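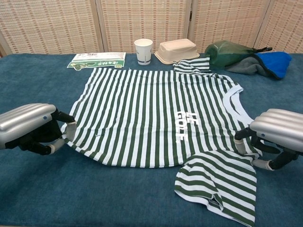 Striped T-shirt

A striped T-shirt is a short-sleeved top with bands of two or more colours, usually in cotton jersey. It is one of the most cheerful garments in everyday dress, and green and white is among its freshest pairings! Many carry a few printed words across the chest, often with a sporting theme such as golf.

Stripes

On most shirts the bands run around the body. Wide, even bands are known as rugby stripes, and narrow ones on a pale ground as Breton stripes. A well-made shirt has stripes that meet at the side seams – a lovely detail, and a tricky one to sew.

Neckline

The collar is normally a ribbed band, which stretches over the head and springs back. It may match one of the stripes or be in a colour of its own.

Folding

Stripes make folding a real pleasure, as each band serves as a ready-made guide line. The shirt is laid flat and smoothed from collar to hem, the sides and sleeves are turned in, and the body is folded up in 3. Printed lettering is best kept away from a hard crease.

See also: Breton top, Polo shirt, Rugby shirt

Last edited 26 Jul 2022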